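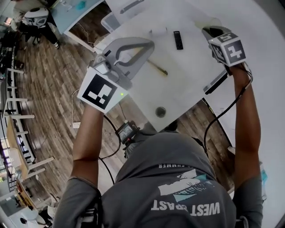
A hand-held gripper in each hand during a work session at a white table, with a remote control among the things on the tabletop.

Jiteck team teaches robot arms everyday chores with hand-held grippers

May 10, 2023

If you have ever tried to explain over the phone how to get the last battery out of a remote control, you will have some sympathy for the people at the Jiteck lab in Dovhaniuk, who have spent a good part of this spring working out how to pass that kind of know-how along to a machine. Their answer, described in a report released this week, is pleasantly simple: let people do the job themselves, with the same sort of "hands" the robot will have, and record everything as they go.

The project is called Plerero, and it began in March with a pair of grippers light enough to carry. A person picks up one in each hand, steps up to a table and goes about an ordinary chore, moving small things from place to place, lining up a stick, turning a remote over so the buttons face up. Printed markers on the grippers let the software work out where each one is and which way it is tilted, and the recordings are later used to train a two-armed robot that was nowhere near the table when the work was done.

That last part matters a good deal to the group. The usual way of showing a robot what to do is to steer the robot itself through the motions, and anybody who has had a turn at it will tell you it can be slow going (and a bit hard on the shoulders, too). With the hand-held grippers, people in the study finished a chore in much less time, and newcomers needed only some 40 minutes of practice before their recordings were good enough to keep.

The report covers 11 chores, each one recorded 200 times. The team then trained the robot on all of them and asked it to do the chores on a table it had not worked at before, with the objects set down in fresh spots. It did well on most of the picking and placing, and it did surprisingly well at handing an object from one arm to the other, a thing the group had expected to give them trouble for a good while yet!

Not everything went so smoothly. Three of the chores still fail more often than they succeed, and all three involve thin objects lying flat. A person will nudge a pencil with the side of the gripper, feel it roll a little, and catch it on the second try without giving the matter any thought. The robot gets no such feeling through its fingers, and it tends to close a little too high and come up with nothing. The lab is now testing softer fingertips, along with a second set of recordings in which people make small mistakes on purpose and then put them right.

There was a lesson in the markers as well. Early on, a good many recordings had to be thrown out after a marker turned away from the camera for a moment and the software lost track of the hand. The group tried asking people to keep their wrists in certain positions, which made everyone stiff and careful, and the robot trained on those sessions moved in the same stiff and careful way. They went back to letting people work however they liked and improved the tracking software to fill in the short gaps. The newer recordings look a lot more like somebody tidying up at home, and the robot has loosened up along with them.

Imside, the company that builds the robot arms used in the tests, has lent the lab a second pair through the end of the year, so the group can check whether the same recordings will carry over to arms of a different length. Early runs are encouraging, the report says, though the longer arms have a habit of bumping the table on the way down and will need some more work.

The lab plans to share the recordings and the drawings for the grippers once the next round of chores is done. Folding small towels is first on the list, followed by packing a lunch box, and the group is still arguing in a friendly way over whether sandwiches should be included.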